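Bring back the boring kitchen counter conversation

I moved to Bellamy in April, and the first thing my new neighbor said to me was "You'll want to order your groceries on the app, everybody does." She meant it kindly! She even offered me her discount code. And I did it for months, and I want to tell you why I quit, and why I think you should at least think about quitting too, if you have the legs and the time for it.

I'm not one of those people who thinks everything was better when our grandmothers did it. My grandmother would have loved having flour brought to her door. She lived up four flights and carried everything herself in two string bags, and she complained the whole way up so the neighbors would hear. So I'm not going to pretend the app is evil. If you've got a newborn, or a bad hip, or a job that eats your evenings, order away and don't feel bad for one second.

But I had none of those. I had a working car and a store six blocks off, and I was still paying a stranger to choose my tomatoes.

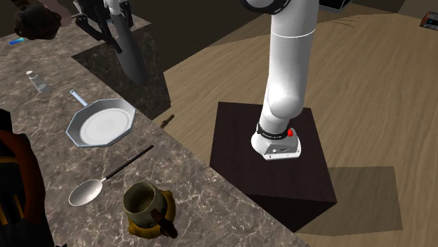

A light wood floor, a dark brown base and a white arm.

Here's what I noticed after a while. I was eating the same nine dinners. The app remembers what you bought, so it shows you what you bought, so you buy it again, and one night in July I sat down to the same chicken thing and could not remember whether I'd had it the night before (I had). In a store you get bumped off course. You go in for onions and there's a crate of something knobby and on sale, and a woman next to you is filling a bag with it like she knows something.

That woman, in my case, was Suha Fakhoury. I asked her what on earth you do with kohlrabi and she told me, at length, in the middle of the aisle, while people reached around us. Slice it thin, salt, lemon, leave it alone. I've made it maybe every week since. Leen Srour, who I've known since college and who thinks I'm ridiculous about all this, says I could've gotten the same thing from a recipe site. Sure. But I wouldn't have looked, would I? I didn't know I wanted it.

And the money! Everybody says the app saves money because you don't impulse buy. I went back through my statements one rainy Sunday and the fees and tips alone came to 700 dollars. That's before the markup on the food. I could impulse buy a whole lot of knobby vegetables for that.
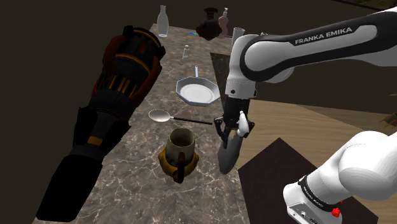

Then there's the talking, and this is where I lose people. My friend Jad Rawashdeh hates small talk with a passion and says the best thing about delivery is that he hasn't had to discuss the weather since 2021. I get it. I'm shy too, under all this chatter. But I think small talk is like stretching, and when you stop doing it you stiffen up. After that first summer here I noticed I was rehearsing phone calls. I rehearsed a call to the dentist! I'm a grown woman and I've been going to the dentist my entire life.

Now I go to the store two evenings a week and I talk to Omar Boutros at the fish counter, mostly about his knees. I know which bread comes in late. I know that the back parking lot floods. None of it is important, and I feel like I live in this town now, which I did not feel in June.

What bugs me most is how we talk about time. "It gives you back an hour," people say. Okay, and where did your hour go? Mine went to my phone — I mean all of it, every minute, lying sideways on the couch. If you're using yours to paint or sleep or play with your kids, then that's a good trade and I'm happy for you. I'd just like more of us to check.

There's a fairness piece too, and I don't have it all worked out. When enough of us stop walking in, the store starts cutting things. Ours dropped the bulk bins and then the bakery tables, and those tables were where the older folks sat in the mornings with their coffee. I asked the manager and he said foot traffic was down. Well, I was part of that. I was at home, tapping "reorder."

I wrote a shorter version of this for our neighborhood newsletter, which goes out to 200 households, and I got more mail than I expected, a good chunk of it annoyed. One reader wrote in with something I've been chewing on ever since, so I'll put it in with my reply. 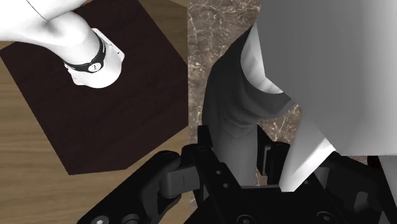 Isn't it a bit much to ask busy people to go shopping just so the store feels friendlier?

It would be if I were asking everybody to go every time. I'm asking people who can to go once in a while, say one trip out of every three or four, and to leave the headphones in the car. Keep the app for the heavy stuff if you like. I still get my cat litter delivered and I plan to until I die.

Maritza Mosquera
8 November 2025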